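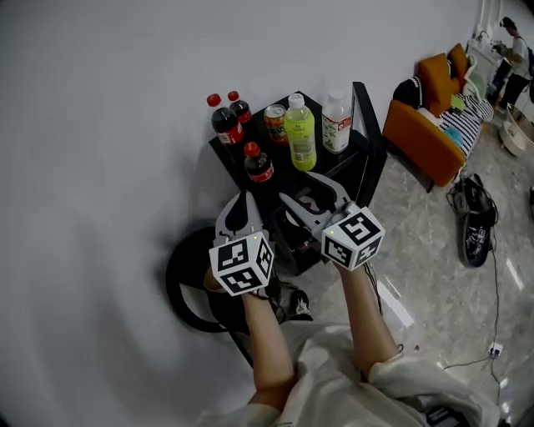 Where can you hear animal stories told out loud the way they used to be told?
One place is the Sullalmont Story House in Wirkstead, which holds an open day every spring with tellers in most of its rooms and the tale archive open to visitors.

I went to the open day this April, mostly for the archive. The house is on the north side of Wirkstead, up the hill from the bus station. The walk is steep but short. There is a small parking lot behind the building and it was full by the time the doors opened at ten, so people were leaving their cars along the road by the cemetery wall.

Entry is free. At the front desk they hand you a folded sheet with a floor plan on one side and the telling times on the other. The times were mostly right. The room names were harder to follow, because the sheet used the new names and the doors still had the old ones. What the sheet called the Hearth Room was marked Reading Room B.

The first telling I sat in on was for families, at half past ten. The teller did a fable about a hare who borrows a drum from a tortoise and won't give it back. Every time the tortoise comes to ask for it, the hare has a new excuse, and the children were supposed to say the excuse along with him. By the third time they had it. The youngest ones kept shouting it in the wrong places, and the teller just worked that in and had the tortoise turn around and ask who was talking.

After that came a story I didn't know, about a crow and a goat who share a well. The crow can reach the bucket but can't lift it, and the goat can lift it but can't reach. They quarrel over who should drink first until the bucket falls in. It ended right there, with no moral given. A boy in front of me asked what happened next and was told that the two of them were still standing there.

The archive is in the Carnegie wing, at the back. It was the town library before the new one was built, and it still has the long tables and the high windows. The collection is mainly typed sheets and handwritten notebooks, with a smaller number of tape recordings. On normal days you need an appointment. On the open day they put out 12 notebooks that anyone could read at the tables, as long as bags and pens stayed at the desk. Pencils were allowed.

I spent more than an hour there. The notebooks I read came from the Mostum valley, written down by schoolteachers who asked their pupils to bring in stories from home. Many are short, half a page or less, and the spelling goes up and down. A good number of them explain why some animal looks or acts the way it does – why the owl flies at night, why the pig digs, why the dog will not share a doorstep with the cat. There were two versions of the owl story in one notebook, a few pages apart. In the first the owl is hiding because he owes money to the other birds. In the second he has insulted the sun. The teacher had written in the margin that the pupils were cousins.

The woman at the archive desk told me that debts turn up in a lot of the Mostum tales. Someone borrows grain, or a knife, or a pair of shoes, and the rest of the story is about getting it back. She also said the notebooks are being copied onto the computer, but slowly, and that the tapes will be done before the rest. If you want a certain tale, it helps to know the animals in it, as the card index is arranged by animal and then by village.

Lunch was soup and bread in the downstairs hall. The line was long at noon and gone by one. The soup was lentil. There is a bookstall in the same hall, with used story collections on one table and the house's own booklets on the other. I bought the booklet of Mostum tales, which has 12 stories and a map of the valley inside the back cover. The print is large enough for reading aloud, and the longer tales have marks to show where a teller would usually stop for breath. Some of the pages in my copy were bound upside down, and when I took it back they changed it without any trouble.

The afternoon was for adults and older children. I heard a long tale about a heron who is made judge over the fish, told sitting down and quite quietly, and it took most of an hour. The teller used almost no gestures. I had trouble hearing from the back, where the radiator was knocking, and would sit nearer the front another time. There was also a workshop on telling your first story, but it was full before I got to it. You have to sign up at the front desk when you come in, and the sheet does not mention this.

A few practical notes for anyone going next year. The upper rooms are reached by stairs only, though the archive and the downstairs hall are level from the parking lot door. Small children are welcome everywhere except the archive. The chairs in the Hearth Room are hard, and several regulars had brought cushions. The last telling finishes at four, and the bus back down to the Wirkstead station stops outside the gate at twenty past.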